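Week 6 handout: Learning to take a computer apart (the Altness disassembly runs)

Okay, so last week we did the theory of contact-rich tasks and I promised you something with actual hardware in it. This handout goes with Monday's lecture and covers the same ground, minus my bad whiteboard drawings. Please read it before lab, because the Mollby assignment builds straight on top of it!

Quick recap of the problem. Picking up a block is forgiving. If you're a little off, the block shifts, the fingers close, and life goes on. Parts inside a computer don't work like that. A drive tray slides along one line and pretty much only that line. Push off that line and it binds, and a robot that's only tracking position will happily keep pushing until something gives. So the question for today is how much of this we can get from wrist camera images alone, and where we need force readings too. 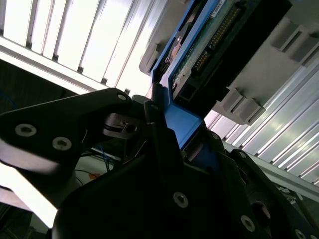
Fig. 1. Blue drive tray in the gripper, upper part still in the chassis opening.

The method is called Drader, and it's less fancy than the paper makes it sound. You collect demonstrations, you train a policy that looks at a short window of wrist images, and the policy spits out two things: the next small motion, and a guess at which direction the part is free to move. That second output is the whole trick. I'll call it the free axis from here on.

Why bother predicting the free axis separately? Well, a plain cloning policy has to learn it anyway, but it's hidden somewhere in the motion numbers and you can't do anything with it. Once it's out in the open, you can hand it to the low-level controller and say: be stiff along this line, be soft across it. Now a small aiming mistake turns into a gentle nudge from the rails and the part stays on track. (If you remember the peg-in-hole homework, this is the same idea, except the person who wrote the homework gave you the axis for free. That was me. You're welcome.)
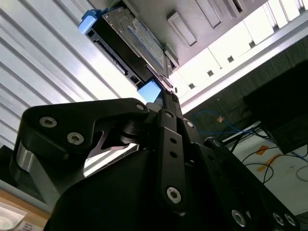

Training uses two losses added together. The motion loss is ordinary squared error. The axis loss is one minus the absolute value of the cosine between the guess and the label. Note the absolute value! Pulling out and pushing in share the same line, so we don't want to punish the network for pointing the wrong way down it. Half the class drops the absolute value every year and then wonders why the loss won't budge on the insertion demos.

Where do the axis labels come from? We take each demonstration, cut it wherever the gripper opens or closes, and fit a line to the fingertip positions during the part that's in contact. It works nicely for trays and not so nicely for anything that hinges or rotates. I'll come back to that.

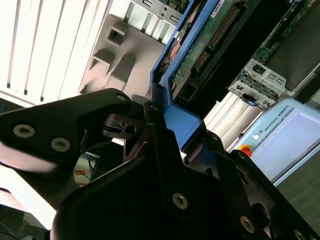 Now for numbers. The Altness test had 39 pulls on machines the policy hadn't seen in training. Plain cloning finished 14 of them. Drader, trained on the very same demos, finished 37. I like this result a lot, but please don't walk away thinking the vision part got that much better. When we switched off the soft-across-the-line control and kept everything else, most of the gain went away. The two pieces need each other, and I'd be very happy to see somebody say that on the midterm.

The 2 misses were both on the same kind of part, a drive with its cables still attached, and they're worth more of your time than the successes.
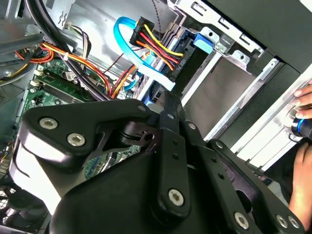

Cables break the free axis idea in a sneaky way. The rails still say "slide this way," and the policy reads them just fine, but a connected cable adds a pull of its own that grows as the part moves, and from the wrist camera it's hard to tell slack from tight. Look at the loop in the blue SATA cable near the drive connector: how much travel would you trust it to give you? And the black link arms block part of the view of the hardware behind them, so looking harder only helps so much. The Qureshi variant deals with this by adding a force history to the input and backing off when the pull keeps climbing along the free axis. We'll go through it next time.

For lab:

Load the Mollby demo set and plot the fitted axis for each contact segment. Flag the segments where a straight line is clearly a bad fit.

Train with and without the absolute value in the axis loss. Bring both curves.

Write a paragraph on what you'd use as a label for a hinged latch. I don't have a favorite answer to this one, so go wild.

Office hours are right after lecture as usual, and if the training job dies on the shared machine, try a smaller batch before you email me.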